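Three days with the Mavlow hand-held gripper kit and I'm already rearranging my June notes to make room for it!

1/ Went straight for canvas, the heavy off-white stuff with the coarse weave. It's what I sew with, so I'm picky.
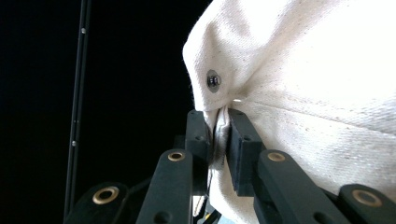 1 min read · 3 posts

2/ Look at the pinch, right next to that little round metal fastener! One finger is a narrow block, the other a wider pad, and I love the brass-colored bushings on the links.

3/ Montserrat Carrasco gets it next for thin cotton. Ask me anything about setup!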